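3.2 Update delivery on low-storage tablets

Dumlao is a budget tablet line sold with 32 GB of internal storage, part of which is reserved for the operating system. Bautista and Orakzai reported that owners of such devices put off system updates when the installer asks them to free space first. We tested whether a streamed installer, Kurkska, reduces this delay compared with the stock installer.

The test pool held 883 tablets, all on the same system build at the start of the trial. Each tablet was assigned at random to one of the two installers. The update was offered in April and stayed open for 20 days. A tablet was counted as updated when it first reported the new build number to the Admont server. Tablets that sent no report for 15 days in a row were dropped from the analysis.
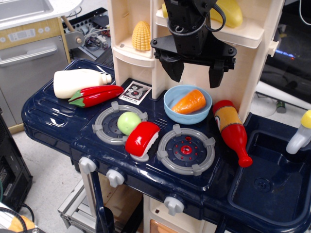 Figure 6. Toy carrot in a light blue bowl, play kitchen countertop.

3.3 Measures

The main measure was the time from the first update notice to the first report of the new build. We also logged the number of notices dismissed and the free space at each dismissal. Battery level was recorded but not used in the model, as the stock installer does not start below a fixed charge and Kurkska applies the same limit.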